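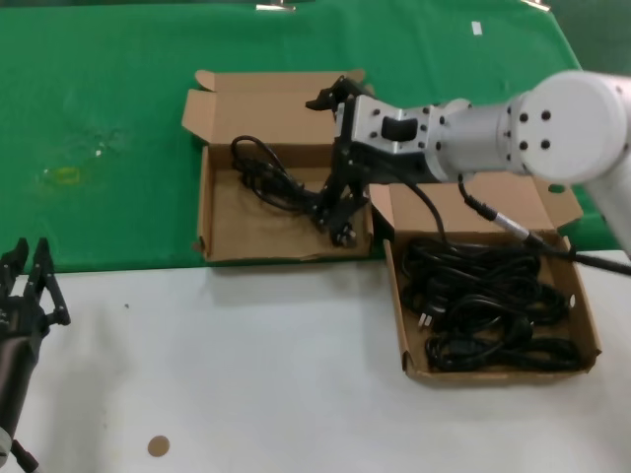

Two open cardboard boxes and a coiled black cable on the work table.

Rug and Carpet Collection: conservation and cataloguing
Progress report to the funder, period ending September

1. Position at the end of the period

Of the 148 pieces in the Poojary bequest, 123 have now been examined, measured and given a catalogue number. The other 25 are the large carpets, which have to wait until the long racking at the Mosta store is free. We had hoped to finish these by the end of August. We now expect to do so by the end of November.

Fifteen pieces were set aside for treatment. Nine have been surface cleaned and had their fringes secured. Four need new side cords and are with the weaver. The last two are flatweaves with old glued patches, and we have not yet agreed how to take the patches off.

2. Cataloguing

Each entry gives size, knot count, materials, dyes where they can be judged by eye, and any earlier repair. Origins have been harder than planned. The old dealer labels call almost everything Persian, but a good number of the small rugs have a wool warp and a knot that point to the Caucasus or western Anatolia. We have entered these as "attributed to" and kept the label wording in a separate field.

Catalogue entries are being typed into Flekum. The export problem mentioned in the last report has been fixed, though the long description field still drops fringe measurements if they are entered with a slash. Staff now write them out in full.

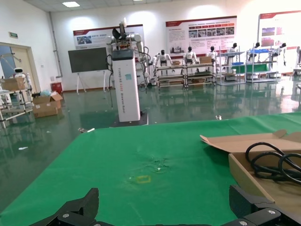
The moth traps were checked every fortnight. Counts rose in July in the east bay and fell again after the runners stored there were frozen and rewrapped. No live larvae have been found since, and the traps will stay out over the winter.

3. Spending

Spending in the period was £2,470, against a budget of £2,600. Most of it went on rollers, acid-free tissue and cotton tape. The underspend is on dyed wool for repairs. Camau could not match the madder red we sent and has asked for a second sample, so that order will fall in the next period.

4. Next period

Measure and catalogue the 25 large carpets.
Receive the four corded rugs back and check them against the treatment notes.
Agree a method for the glued patches.
Place the wool order.

We ask for your agreement to carry the £130 forward to the repair wool line. No other change to the budget is requested.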